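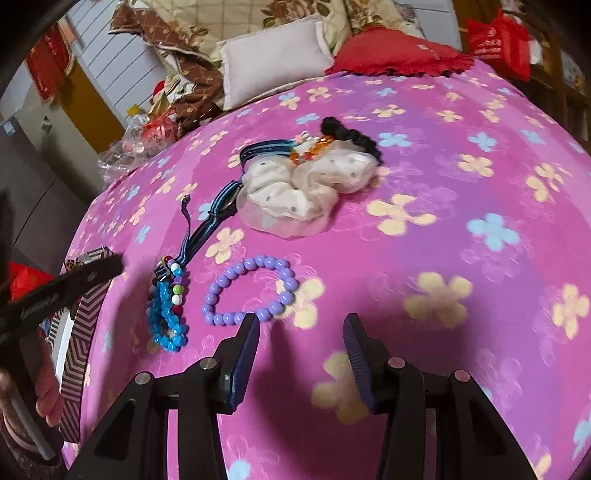
How often should I go through a guest room checklist?
Before every check-in, plus one slow, thorough pass each month where you move the furniture. I do mine on a Monday because that's my quietest day.

I've been renting out the two upstairs rooms at Penwood for a while now, and people keep asking for my list, so I typed it up with my own notes under each item. It started as one page from my friend Antonina Lysenko (she ran a much bigger place than mine) and I've been scribbling on it ever since!

DOORS AND WAY OUT

Room door opens all the way and latches. OK
Back room sticks in humid weather. I sanded the top edge and it's fine for now, will look again in November.

Guest can unlock from inside without a key. OK
We used to have an old keyed deadbolt on the back room and I hated it. Vitalii Shevchuk swapped it for a thumb turn and it took him less time than finding a parking spot.

Hallway and stairs clear. FIXED
My own fault. Boots, a box of light bulbs and the vacuum, all on the landing.

Stair rail tight. OK
Give it a real yank, as if you were falling. A polite little wiggle won't show you much.

SMOKE AND CO ALARMS

Test button pressed, each alarm. OK
Warn the dog first.

Date on the back checked. REPLACE ONE
The hall one is past its date. It still beeps, but the beep only tells you the horn and battery work, so I've ordered a new one.

CO alarm near the bedrooms. OK

ELECTRICAL

Outlets snug, plates not cracked. ONE CRACKED
Behind the nightstand in the front room. Plug in a lamp and see if the plug droops. If it droops, that outlet goes on the electrician's list (I don't touch wiring, ever).

No cords under rugs. OK

Space heater. REMOVED
I had a Holovko heater in the back room closet for cold nights and guests kept plugging it into a power strip, which really scared me. Extra blankets now. Ifeoma Tijani stayed with us last winter and said she was plenty warm, so there you go.

BEDS

Frame bolts tight. TIGHTENED 2
Worth doing every single month, they walk themselves loose.

Slats seated. OK

Mattress seams and headboard checked for bugs. CLEAR
Flashlight, old plastic card, go slowly along the piping and into the corners. Pull the headboard off the wall too! I skipped that for a long time and I cringe thinking about it.

WINDOWS

Opens, stays open, locks. OK

Blind cords. STILL TO DO
The front room has the old looped kind. Stefaniia Marchuk has a toddler and is coming back in the spring, so cordless ones are going up before then. Until that's done I'm not taking families in that room.

BATHROOM

Hot water at the tap. TURNED DOWN
It was hotter than I like. I run it a few minutes and use a kitchen thermometer.

GFCI test and reset. OK

Tub mat sticks. REPLACED
The suction cups had gone stiff.

PAPERWORK

Emergency card inside the door, right address and phone. UPDATED
The old one still had our previous number on it, yikes.

Extinguisher needle in the green. OK

Next pass: blinds, outlet plate, hall alarm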